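Does a second rinse get more soap out? Report on our washing test

The packet of Clasatar washing powder tells you to rinse twice. We doubted this. Two rinses use a lot of water, and the people who sell the powder don't pay for it.

We cut up an old bed sheet and washed 7 pieces with the same spoonful of powder. Each piece was rinsed in a clean bowl, wrung out by hand, then rinsed again in fresh water. After each rinse we put 200 ml of the water in a jar, shook it and measured the foam with a ruler.

The first rinse gave foam 4 cm high on most jars. The second gave none on three of them and a thin ring on the rest. That sounds like a case for rinsing twice, but a ring you can hardly measure is weak proof of anything.
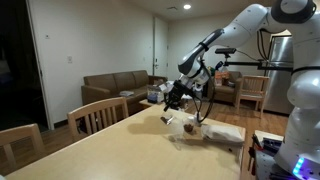

Custódio Guerreiro objected that foam only shows part of what is left in the cloth, and that our wringing was uneven. He is right about the wringing. On the foam we disagree, as the packet offers no better test.

We would not change the advice for baby clothes on the strength of this. For tea towels, one rinse. The Prurkov powder was not tested as the box got damp.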